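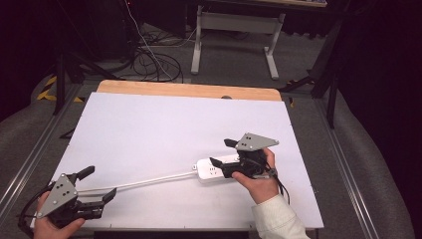
Someone from the Surkcombe evening group wrote in to ask whether it really matters how you put a power strip away, so long as the drawer shuts on it, and I was so glad of the question that I've moved it up to the start of Unit 2!

It does matter, my dears, and mostly for the cord. Wound tightly round the body, it bends hardest right where it goes in, and that is the spot I look at first on any strip that comes to class.

So, for the practice in Room 707, unplug everything and lay the strip flat on the table with the sockets facing up. Take the plug end and draw the cord out to its full length (take your time over this, there is no prize for speed). Feel along it for nicks or flat places. Then make wide, easy loops and tie them loosely with a bit of soft tape.

Please bring one strip from home, and the Akinola reading, which I know is long. The Astthorpe people will have theirs at the front desk from November.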